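Mistside Countertop Film, Green Marble: my review after a few months
Posted Jan 19, 2019

So I finally did it. After years of glaring at the beige work surface in my back room I bought a roll of the Mistside peel-and-stick film in green marble, and I've had long enough with it now to have opinions (plenty of them, sorry).

First, what I was after. I wanted something that looked a bit like stone, that I could put down myself in one afternoon, and that wouldn't cost more than the table did. I looked at real stone for about five minutes and then closed the tab. I looked at the Rosik film too, which a lot of people like, but their green is closer to a mint and I didn't want to feel like I was working on a toothpaste ad.

The Mistside roll is 30 inches wide, so it covered my table in one piece with a decent overlap at the front and back. If your table is deeper than that you'll have a seam, and with a veined pattern you will see the seam. Think about that before you order! I bought mine from the Vustthorpe outlet store in October and it came in a long skinny box with one crushed end. The film inside was fine.

Putting it down took me most of an afternoon. The instructions say to peel the backing off a few inches at a time and smooth as you go with the little plastic squeegee. The squeegee is junk. It has a rough edge from the mold and it left two faint scratches before I noticed, so I switched to an old gift card wrapped in a sock and that worked beautifully. Clean the surface first, then clean it again, and then let it dry properly. I got impatient on the left side and there's a crumb of something under there that I can find with my fingertip every single time I sit down.

Corners are the hard part. I used a hair dryer on low, pulled the film down gently and held it till it cooled. Three of mine look great and the fourth looks like a badly wrapped birthday present, so that one faces the wall.

Now the color, which is the whole reason you'd buy this one. It's a proper marbled green, quiet enough that you stop noticing it while you work. Under a warm bulb it goes a little mossy and in daylight it's cooler. I like both. My sister says it looks like a bank lobby and I've decided to take that as a compliment. 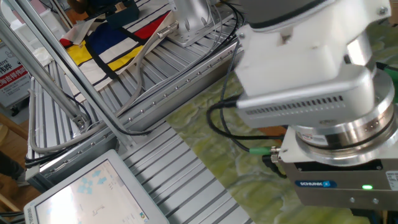

Estrella81 wrote in to say that hers started lifting at the front edge after the first summer, right where her forearms rest, and that a thin bead of clear glue along the underside fixed it. She also thinks the matte version hides fingerprints better than the gloss, and she'd skip the film completely near a stove.

I'm with her on the stove. Mistside says it can take a warm mug and mine has (lots of them, I'm not a coaster person), but I wouldn't set a pan on it for any money. No lifting on my front edge yet, though I've bought the glue just in case.

Cleaning is easy. Dish soap and a soft cloth gets nearly everything off. Ballpoint came up with a dab of rubbing alcohol, red marker left a pink shadow that took almost 10 days of wiping to fade, and turmeric, well, don't. Glue from a glue gun pops right off once it's cold, which made me very happy.

It does scratch. A craft knife goes straight through, so use a mat, and dragging a heavy box across it will leave a line. You can patch a small spot with a leftover piece if you're fussy about matching the veins, and I kept all my offcuts in a tube behind the door for exactly that.

One gripe about ordering: the product number for this color is 1339, and the number for the dark green without any marbling is very close to it. Check the label before you unroll anything, they won't take it back once the backing has been peeled.

Would I buy it again? Yes, and I've got my eye on the gray for the laundry shelf. Four stars, with the missing one going to that squeegee.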